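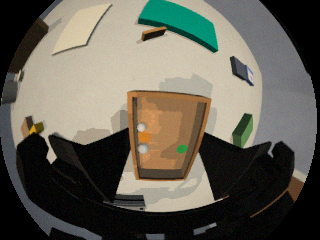 Wrist cam fisheye in sim: undistort before the policy or leave it raw?

tinybracket
Posted Saturday, 9:40 am

Hi all, long time reader, first real question. I'm training a pick and place policy entirely in sim (tabletop, two-finger gripper, lots of clutter, small stuff riding in a tray) and I can't decide what to do with the wrist view. Right now I render the full fisheye circle, black corners and all, and feed it straight to the encoder. It works okay until the gripper has the tray. Then the tray fills the middle and the policy gets weirdly shy about moving sideways.

I have 2,000 episodes with the raw view and 266 that I re-rendered through a pinhole model to compare. Before I burn a week re-rendering the rest, does anybody here undistort first? Scenes are built in Wimus, planner is the stock one in Herora.

mossgate
Leave it raw. The network doesn't care that straight lines are bent. You'd be throwing away the outside of the circle, and that's where all your neighbors are. Look at your own shot — the green block by the right finger and the yellow one behind the left finger are exactly what you'd clip if you swing that arm around. Crop to pinhole and you lose most of that.

plan_b_again
Gonna disagree with mossgate a little. Raw is fine for the policy, sure. But if you're also pulling a collision map out of the same view (are you?) then bent edges will bite you. I spent most of July chasing a bug where my block poses drifted the farther out they were, and it was a bad lens model the whole time. My fix was two branches: raw to the encoder, rectified to the pose estimator. Costs a few ms.

tinybracket
Yes, I do get block poses from it! Didn't even think of splitting them. Also the small things in the tray matter to me, there's a white ball and a grayish-white one with an orange disc between them, and the estimator keeps swapping the two balls. The green disc it never gets wrong.

mossgate
Well that's a tracking problem and no lens model is going to save you there. Give them IDs at grasp time and carry them along.

plan_b_again
Or give it a cost for swapping. With IDs only, one bad frame and you carry the wrong label for the rest of the episode. Ask me how I know.

mossgate
One bad frame shouldn't be able to relabel anything if your filter is set up right, but ok.

kettle_loop
Coming at this from the planning side. Is the tray in your collision model once it's attached? In Herora you have to attach it as its own body, and the default padding is huge. Mine wouldn't move sideways either, I blamed the vision for days, and the planner just thought the tray was already touching stuff. If your demos come from that planner, the policy is learning to be shy from them.

tinybracket
Oh no. The demos do come from the planner. Checking now.

tinybracket
OK so padding was at the default, and I never touched it after switching to the bigger tray. Turned it down and re-ran 600 planner demos over lunch, and the sideways moves are back — big ones too! I still want to try the two-branch thing for poses. Anybody have a rectify node they like? I've been looking at the one in Clenden but the docs are thin.

plan_b_again
Clenden's is fine, just set the output size yourself. The default crops way too tight. And regenerate all your old demos, don't mix padding values in one set.

tinybracket
Ugh, ok. Queueing them up tonight.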